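Durstead Clothing Bank
Progress report to the Nowakowski Fund
2026-10-11
Prepared by Bożena Ostrowski

1. Intake and distribution

The clothing bank received 3,873 garments in the period, most of them through the Grivari drop-off point. Requests from families rose in July, when school orders began. Adult T-shirts remain the item we are asked for most often — plain colors in particular.

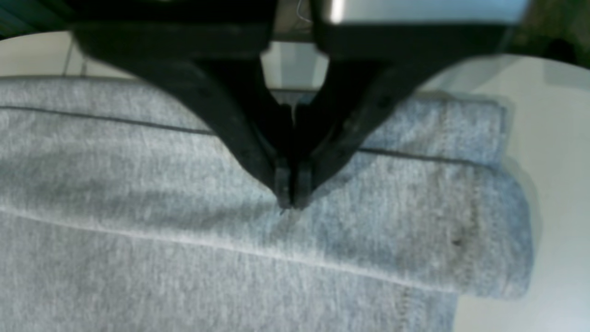
Gray knit fabric, a regular part of our adult stock.

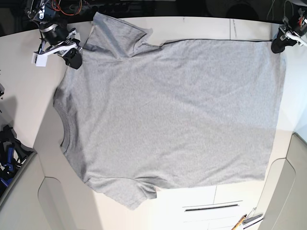
2. Spending

Of the grant, $2,000 was spent on shelving and storage bins. The van lease with Wullis was renewed on the same terms. Two invoices are outstanding and will appear in the next report.

3. Next period

Wojciech Makowska will take over scheduling for the winter coat drive. We request approval to move the unspent printing budget to fuel.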